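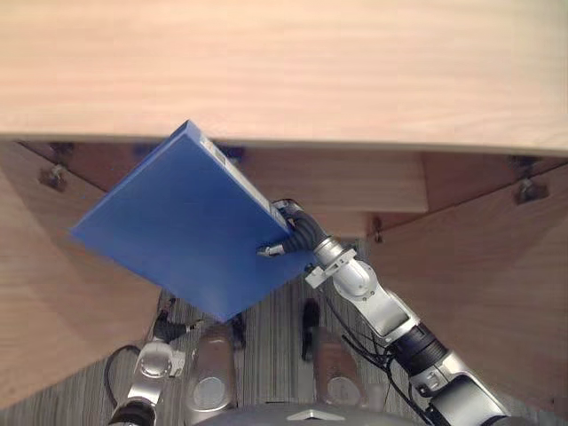

The Pludby archive box is a flat storage case for loose papers, prints, maps folded to size and unbound notes. It is sold by Larnitz in single units and in packs of 11, and is meant for people who need to keep paper flat and in order over a number of years. Blue is the standard colour, a solid matt blue on all the outer faces, and a white label strip runs along one narrow edge with the barcode and small print on it. Stood on a shelf with that edge facing out, a box can be checked against a stock list without being taken down.

Home Storage Boxes and cases Folders Labels Spares Delivery Contact us

Search products Enter a word or item number Go

Pludby archive box, flat
Item number 3705
Sold by Larnitz

What it is for

The Pludby was drawn up for parish offices, small museums, school records rooms and family historians. Most of the boxes we sell go to places with ordinary shelving and no climate control, where the papers have previously been kept in ring binders or carrier bags. It suits material that is looked at a few times a year. For papers in daily use, a hanging file is easier to live with and costs less.

The box takes A4 sheets without folding. Foolscap and older legal sizes will not lie flat in it and should go in the Conix, the longer case in the same range. Photographs may be stored in the Pludby if each one is in its own sleeve. We do not recommend it for glass negatives, bound volumes, or anything with metal fittings that could mark the sheets beneath.

Construction

The case is made from rigid board covered on the outside and lined on the inside with a plain white paper. The lid is hinged along one long side and closes with a tuck flap. There are no magnets, rivets or staples. The covering can be wiped with a dry cloth. A damp cloth will lift the colour at the corners if used often, and spray cleaners should be kept away from it altogether.

The hinge is the part that wears first. In normal use it will last for many years, but opening the lid past flat and pressing on it will crack the lining. If that happens the box is still usable and the crack can be covered with Kingi repair tape, sold under Spares.

Loading the box

Put the heaviest sheets at the bottom. Remove paper clips, pins and rubber bands before anything goes in, and replace plastic wallets with paper folders where you can. Old plastic wallets tend to stick to print, and they make the stack slide about when the box is carried.

A full box should close without any pressure on the lid. If you have to hold it down to fasten the flap, take some sheets out. A box that is less than half full is also a problem, as the papers slump to one end when it is stood upright. A folded sheet of blotting paper or a spacer card will take up the slack. Spacer cards are supplied in packs of 3.

Shelving

Boxes may be kept lying flat or standing on a long edge. Flat is better for prints and large photographs. We advise stacking no more than 3 filled boxes on top of one another, with the heaviest lowest. Leave a gap between the back of the box and an outside wall. Keep the bottom shelf clear of the floor in cellars and ground floor rooms.

The covering will fade in direct sun. Boxes kept in a south-facing room for a full summer have come back to us noticeably paler on the exposed side. The contents were not affected, but a row of boxes will stop matching if some are in the light and others are not.

Labelling

The label strip can be written beside but should not be written over, because the barcode is used for returns and for repeat orders. A separate title label can be fixed on the opposite narrow edge. Our own title labels have a water-based adhesive and may be removed with a little patience. Office labels from a general stationer usually leave a mark.

A short title works best. Put the name of the collection, the dates covered and a running number. Anything longer can go on a contents sheet inside the lid.

In use

Delphine Holloway runs the local studies room at a town library and moved its parish newsletters into Pludby boxes over one winter. She had 3000 loose sheets to house and did the sorting before she ordered.

"I would tell anyone to sort first," she wrote to us. "I nearly bought twice what I needed. Half of what we had was duplicates. The boxes themselves are fine. The flaps are stiff for the first week or two and then they ease off. I'd like a darker colour as well, as the blue is quite bright on a long shelf."

Karla Beltrán, who keeps the records of a choral society, asked for a version with a cut-out finger hole for pulling the box off a high shelf. We tried this and decided against it, as the hole lets dust in. A cotton pull tape can be fitted under the box instead and is listed under Spares.

Packing and delivery

Single boxes are sent made up, in an outer carton. Packs of 11 are also sent made up, so please allow for the bulk when choosing a delivery address. The driver will not take the carton beyond the front door. Please check the corners on arrival and tell us of any damage before the boxes are filled. We will replace a damaged box but we cannot collect one that has been labelled.

Orders placed before noon leave the warehouse the same working day. The warehouse closes for stocktaking for part of July, and orders received during that time are sent when it reopens.

Returns

Unused boxes may be returned in the carton they came in. Keep the label strip intact. Packs are accepted back as full packs only. Opened packs of spacer cards and cut lengths of repair tape cannot be returned.

Related items

Conix long case, for foolscap and legal sizes
Kingi repair tape, white, paper backed
Spacer cards, pack of 3
Title labels, removable
Cotton pull tape, undyed

Questions about sizes or larger orders can be sent through the contact page. Please quote item number 3705 and say what you are planning to store.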